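Stivley sim notes, February, a little after 4

Syahrul Simanjuntak and I finally sat down with the Hundine fingers in simulation, after talking about it for weeks — lovely to have company for it. We loaded the desk room and left the controller alone.
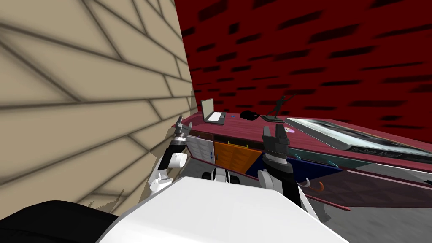
Both arms at the desk, head view.

I ran the wrist views at 60 percent speed, which suits my old eyes.

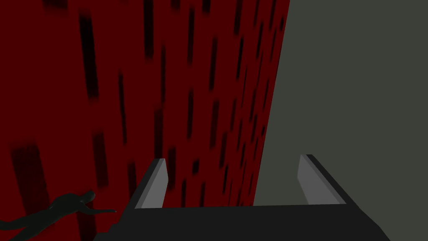
Wrist camera placement is what I most want settled before we try the Wusteck pair. With the fingers open, both pale inner faces stand out nicely against the red wall and the grey, so I'd happily keep this mount for now. Syahrul would like it tilted 2 degrees more, and I've promised him a go.
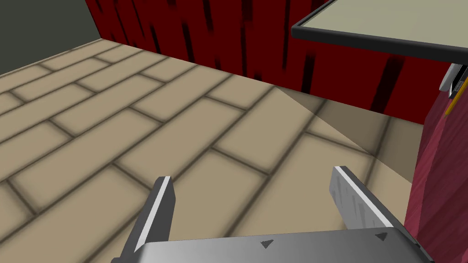
Fingers open over the floor tiles.

Still to do: log the joint limits, and ask Nic Aodha for the newer finger meshes.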